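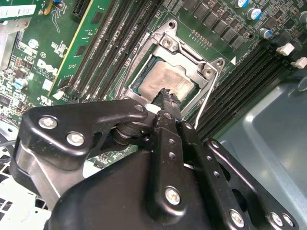

Green Dell board, socket closed, old paste still on the processor.

I have had the side off the Dell again. It came to me in February from a small office in Flondton that was clearing out its old workstations, and it has sat under the desk since then, getting louder. By last week the fan was going flat out whenever I opened more than a couple of browser tabs, so I took the cooler off to see what state the paste was in.

It was grey and streaky, and it had gone stiff. I don't know when it was last changed. My guess is never.

Cleaning it is a dull job but not a hard one. I use isopropyl alcohol and coffee filters, which don't leave fluff behind the way kitchen roll does. I leave the processor in its socket with the metal frame clamped down and wipe from the outside towards the middle. If you wipe the other way the paste ends up on the green edge of the chip and you spend twice as long getting it off. A strip of plastic is handy for the stubborn bits near the frame. I don't use a screwdriver for this. I did once, on a different board, and scratched the lid.

The cooler needs the same treatment. Mine took 2 goes, and the second filter still came away grey.

With the memory slots running either side of the socket there isn't a lot of room for fingers. I took the modules out before starting and put them on a tray in order. I also cut a couple of old cable ties that were holding the fan lead too tight, and I'll replace those with something softer.

New paste is a tube of Nendero, which was the cheapest at the shop and has been fine in my other machine. A small blob in the middle is enough. I do the cooler screws up a bit at a time, going corner to corner.

I still have the dust in the power supply to sort out, and one of the case feet is missing. I'll do both when the weather is dry enough to take it outside.

Posted 28th May
8 comments | 121 shares

Recent posts
Fitting a second drive in the Tiongson case
A quieter fan for the back room
Sorting the cable drawer
Dirance keyboard, one year on

Contact | Copyright, all rights reserved | Back to top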